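The Table-Clearing Problem

At Edberg, the robotics elective meets in a room with 24 desktop computers and no robot. Students write controllers for a simulated arm, and the grade depends on how those controllers behave in rooms they have not seen before.

The course is run by Lesego Mabuza, who took it over when it still used line-following cars. She replaced the cars with a simulator in her second year. A broken car cost the class a week of parts orders. A broken simulation costs a restart.

The main assignment, named Clindance after the server it first ran on, starts in October. Each team gets a room generator, an arm model and a written list of objects to be moved. The generator changes the floor color, the walls, the furniture and the placement of items on the table. A controller is run through 900 generated rooms overnight, and the log is posted before the morning session. The best entry last term finished 784 of them without a dropped or tipped object.

Most early failures are in grasp selection. Teams tend to write one routine for everything and tune it on bowls, then find that it closes on a bottle too low and pushes it over. The usual fix is a top-down approach with the fingers closing on the neck – slower to align, but tolerant of small errors in the estimated position. Plates remain the weak point. A flat plate offers only its rim, and two teams now slide it to the table edge before attempting a grip.

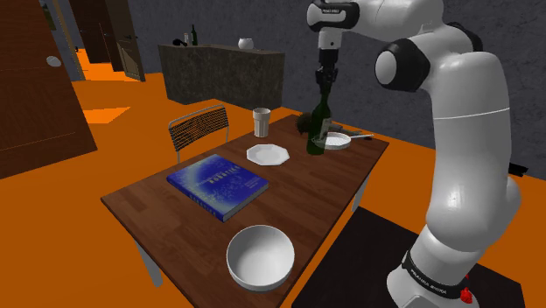 A simulated Franka Emika arm holds a bottle by the neck over the far end of the dining table.

Scoring is automatic, with one exception. Each team picks a failed run and explains it to the class, with 30 minutes allowed for questions. Mabuza weights this session the same as the overnight run. Teams from Urkby join by video and submit to the same server.

Next term's version adds a time limit per room.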